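Part-Time Room Setter and Tidier (Kulla Practice Rooms)

Monday to Thursday, 20 hours a week
Reports to: Regula Zaugg, Rooms Manager

Kulla runs practice rooms. People come to us to learn how to get around a home again after an operation, or how to help somebody else do it. They practice sitting down, standing up, stepping up, stepping down and getting on and off a toilet without grabbing the towel rail. It's unglamorous work and the people who do it with us tend to be cheerful about it, which says something good about them.

We need a person to set those rooms up, keep them clean and put them back the way they were. The last one left for a job with a view. We can't compete with that, but we do have decent coffee and a door that closes.

What the job is

You'll look after three rooms in our main building, Peleo, and now and then a larger one across the yard called Younis. Each session has a setup sheet. The sheet tells you which chair, which step, which rail and where they go. You read the sheet, you put the things where it says, and you check them before anyone puts their weight on them. Wobbly chairs come out of the room and get a tag. Please don't fold up a piece of cardboard and wedge it under a leg. We have a drawer full of those from past employees and we're thinking of having it framed.

Between sessions you wipe down seats, handles and steps, sweep, and reset. You usually have 20 minutes. On a good day that's plenty. On a bad day somebody has brought a muffin.

The rooms are plain on purpose. White walls, hardly anything on them, pale floors, and furniture that looks like it was bought by a person who had just been told there would be no second trip to the store. A learner who is working out how to lower themselves onto a chair doesn't need a poster of a waterfall.

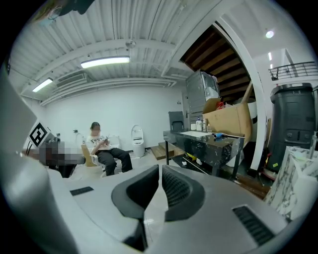

You will also deal with the toilets, and we'd like to be clear about this because two applicants last year felt misled. Some of our toilets are for practice and some are for use, and the difference matters a great deal. The practice ones aren't plumbed in. They still need cleaning, because people sit on them all day long with their clothes on. Part of your job is making sure the signs stay up – and that visitors can read them.

The rest of the work is what you'd expect. You'll carry chairs, move step platforms, restock wipes and gloves, write down what's broken, and find the missing setup sheet for room 3, which lives behind something. We have 379 items on the inventory, and once a year we go looking for all of them. Last February we found nearly all. The walking frame is still at large.

Waiting is also part of it. Sessions run over, and you'll spend some of your paid time in a chair with your phone until the therapist is done. We don't mind this at all. We only ask that you look up when somebody comes in.

What we'd like from you

You can lift a chair and carry it through a doorway without redecorating the doorway.
You notice when a thing is in the wrong place, and it bothers you a little.
You're kind to people who are having a slow day.
You can follow a written sheet, and you'll tell us when the sheet is wrong. It sometimes is. Regula writes them late.
You don't need a diploma or any medical background. We'll show you how everything goes together during your first week, and you'll shadow a session from start to finish before you set one up alone.

What you get

Paid training, paid breaks, and regular hours from 8 a.m. to 1 p.m. We're closed on holidays. Sturdy shoes are on us, up to a sensible price. You'll have a locker, and a key to the supply closet that sticks unless you lift the handle first. The building is on the 64 bus, and the stop is called Udska, although the sign has been turned the wrong way for as long as any of us can remember.

How to apply

Send us a short note with your name, when you could start, and a few lines about a place you've kept in order. It can be a stockroom, a classroom, a kitchen or a van. A résumé is fine if you have one handy, but the note is what gets read first. Address it to Regula Zaugg at Kulla, or drop it off at the front desk in Peleo any weekday morning.

If we like the note, we'll invite you in for an hour. You'll see the rooms, meet whoever is around, and set up one session from a sheet while we stay out of your way. The hour is paid whether or not you get the job.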